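Kleinteile im Arbeitszimmer: eine große Kiste oder viele kleine?
Forum > Haushalt & Ordnung > Aufbewahrung

miroslava_t
Hallo zusammen,
ich räume gerade mein Arbeitszimmer um und will den Kleinkram endlich vom Tisch haben. Der Tisch ist weiß und steht vor einer hellgrauen Wand, darauf habe ich jetzt eine blaue Kunststoffkiste gestellt, rechteckig und oben offen.

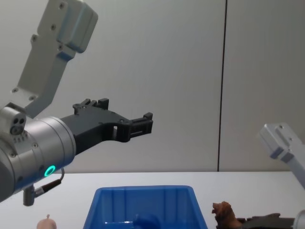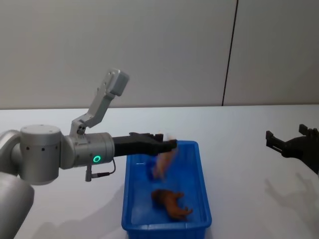 Die Frage ist, ob ich bei der einen Kiste bleibe oder auf mehrere kleine umsteige. Hinein sollen Spielfiguren, Klammern, Kabelbinder und was sonst so anfällt. Im Baumarkt in Kelavstead gibt es von Druvex einen Satz Sortierboxen für 29 Euro. Lohnt sich das?
Gruß, Miroslava Tkachenko

duvarside52
Eine Kiste reicht. Ich hatte den Druvex-Satz und nach zwei Monaten lag alles wieder durcheinander, nur eben in zwölf Fächern. Offen und groß heißt, dass man die Sachen beim Vorbeigehen hineinlegt.

Fedir Pasichnyk
Sehe ich anders. In einer großen Kiste landet das Kleine immer unten. Wer einen Kabelbinder braucht, kippt alles aus. Ich würde die blaue für die Figuren behalten und den Rest in Gläser mit Schraubdeckel tun. Kostet nichts.

duvarside52
Gläser auf einem Arbeitstisch, na ja. Mir sind zwei heruntergefallen.

lacerda_k
Kommt auf die Menge an. Bei mir waren es nach dem letzten Umzug 400 Schrauben und Dübel, da geht ohne Fächer gar nichts. Für Spielfiguren brauche ich keine.
Was ich an der Kiste gut finde, ist der Rand, der nach außen geht. Den kann man gut greifen. Achte darauf, dass du später noch eine zweite in der gleichen Größe bekommst. Ich habe vier verschiedene und keine passt in die andere.

miroslava_t
Danke. Die Kiste gab es einzeln, ich frage im Laden nach, ob sie noch eine haben. Schrauben sind bei mir kaum dabei, die liegen im Keller.
@Fedir: Gläser hätte ich genug. Beschriftest du die?

Fedir Pasichnyk
Nein, man sieht ja, was drin ist. Nur die Sicherungen haben einen Zettel.

kramkiste997
Noch eine Stimme gegen die offene Kiste: Staub. Ich habe meine im Dezember ausgeleert und musste jedes Teil abwischen. Seitdem nur noch mit Deckel.

duvarside52
Mit Deckel legt bei uns keiner mehr etwas hinein, die Sachen liegen dann obendrauf. Lieber zweimal im Jahr auswischen.

kramkiste997
Bei euch vielleicht. Wir haben einen Klappdeckel, der geht mit einer Hand auf.

miroslava_t
Ich mache es jetzt so: Figuren in die blaue Kiste, erst mal ohne Deckel, Klammern und Kabelbinder in zwei Gläser. Den Druvex-Satz lasse ich stehen. Offen ist noch, ob die Kiste auf dem Tisch bleibt oder ins Regal kommt. Das Fach ist 52 cm breit, ich messe heute Abend nach.

lacerda_k
Miss auch die Höhe. Du musst ja von oben noch mit der Hand hineinkommen.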